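**Trunddale porridge** is a baked oat dish from Trunddale, a farming valley north of the market town of Purkbridge. It is made from coarse oats, milk, barley malt and stewed fruit, and is eaten at breakfast, either warm from the dish or sliced cold the next day.

## Preparation

The oats are soaked overnight in milk with a pinch of salt. In the morning they are stirred with malt and a beaten egg, then spread over a layer of plums or apples and baked until the top is firm. A household dish usually takes 300 g of oats to 900 ml of milk. Older recipes leave out the egg and bake for longer in a low oven.

## History

The dish was first cooked in the bread ovens of the valley's farms, using the heat left after the loaves came out. A Purkbridge parish cookery book of 104 pages gives two versions, one with plums and one with dried pears. Bakers in the town began selling it by the slice in November, when the fruit harvest was over, and some still keep to that season.

## Serving
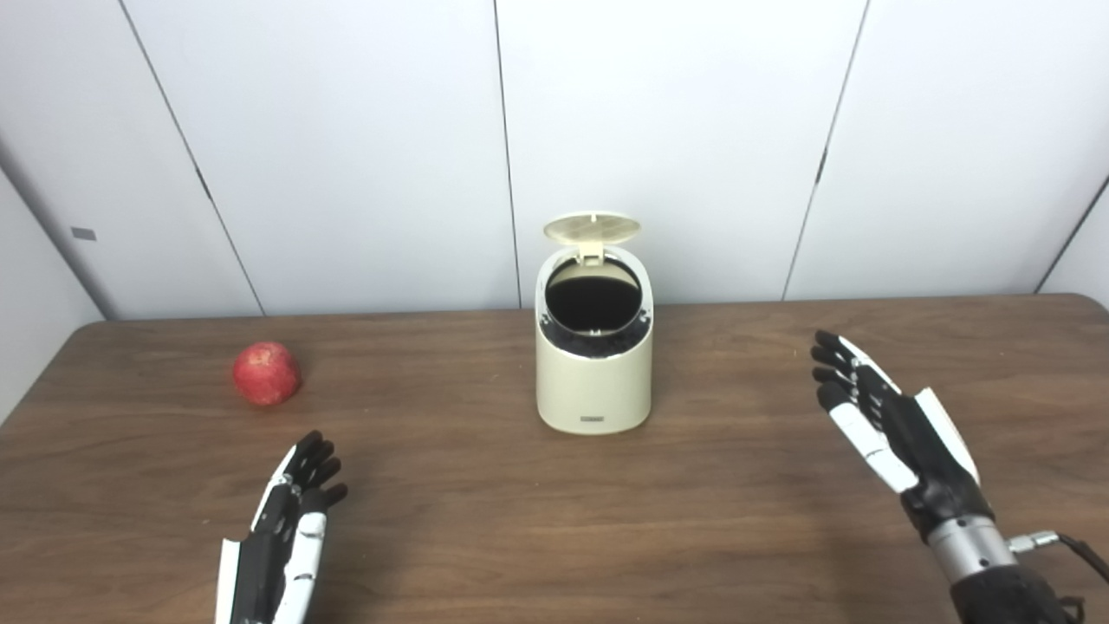

Cold slices are normally eaten by hand, with no plate or spoon. Plum stones are left in by many cooks, as they are thought to improve the flavour, and the people eating have to put them somewhere. A small bin stood on the table, like the cream-coloured one with the rounded, slightly tapered body, does the job as well as a saucer.

## Variations

The Gukeck version replaces the malt with honey and has a crust of chopped hazelnuts. Haoran Han's recipe, served at the Yao tea room in Purkbridge, uses pears and ginger.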